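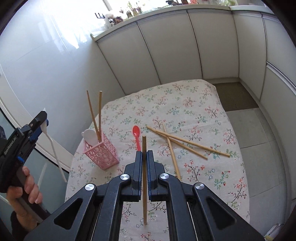

Chopsticks, spoons and the pink holder on my flowered tablecloth.

Questions I get about my utensil holder (and chopsticks, and spoons)

Why keep utensils on the table at all?
My drawer is tiny and it sticks. With a holder on the table everyone grabs what they want, and I don't have to get up in the middle of my soup. I've done it this way since my first apartment and I'm not going back!

Where did you get the pink one?
A little housewares shop called Nikolaidis, a bus ride from me. I've seen similar ones at Jurau too, mostly in white and gray. Go on a Tuesday if you can, the place is packed on weekends.

Aren't the holes a problem?
I love the holes. Air gets in, so the chopsticks dry out properly after washing, and crumbs fall through where I can see them. Skinny things can poke out the side if you drop them in carelessly — a cocktail fork, say — but chopsticks and spoons behave.

Which way up do chopsticks go?
Up to you. I put the eating end up and pick them up by the other end. My family does the opposite and we've agreed to stop discussing it.

How many pairs do you own?
Well, I bought a pack of 16 sticks from Halta and I'm down to 14 (one snapped, one went off to stake a tomato plant). I only keep a few out and the rest live in a jar. 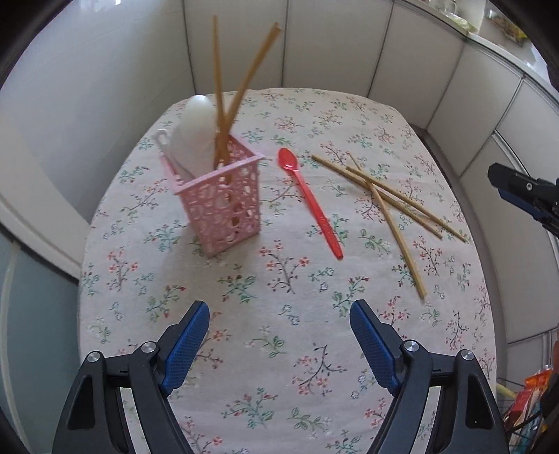 I get asked about the tablecloth more than anything else, so let's do that next. It's a small flower print on a pale background, and I picked it for one reason: sauce spots get lost in all those sprigs. It goes in the wash on cold and I hang it over the shower rail. I've never ironed it and I don't plan to.

Plastic spoons or metal?
Both, but I reach for plastic first. They're quiet in the bowl and light enough for kids. The red one is my favorite, mostly for the color. Just don't leave plastic spoons leaning in a hot pan. I did that with a Jider ladle once and it came out shaped like a question mark.

How do you clean the holder?
Warm water, dish soap and an old toothbrush for the holes. Takes me 5 minutes, usually while the rice is cooking.

Can I use oil on wooden chopsticks?
You can, a tiny bit of food-grade mineral oil on a paper towel. Let them sit overnight and wipe them before you use them.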